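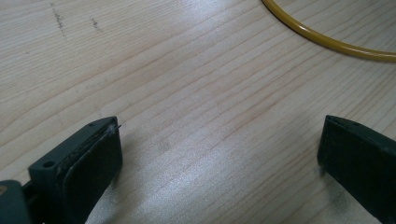
Wiltari square side table, light wood: review

Bought in September and in daily use since. The order came through Mornby for 361, delivery included, and arrived in one flat box with 16 bolts and a hex key. Assembly needs one person and no other tools.

Surface

The top is a light, pale beige wood with fine brown grain. The lines run diagonally, close together in some places and in wider waves in others, and there is a darker reddish-brown streak. Buyers who want an even finish should look at the painted version. The grain is busy enough to hide light marks, but a ballpoint line shows up clearly.

Size and use

The square top is small. A baseball cap and a few loose items take up a good part of it, so it works as a drop-off point for hats and keys and is too small for a work surface.

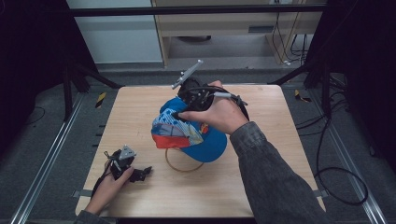 For anything larger, the Plulumau model is the better choice, though it weighs more and costs 907. The Wiltari can be lifted with one hand and moved over carpet without dragging. The 4 feet are adjustable, but the thread is short and gives little correction on a sloping floor.

Faults

One bolt hole was drilled slightly off centre. The instructions show the Sadeghi frame, an older design, and two of the steps do not apply.

Score: 4 out of 5. Reviewed 3 December 2022.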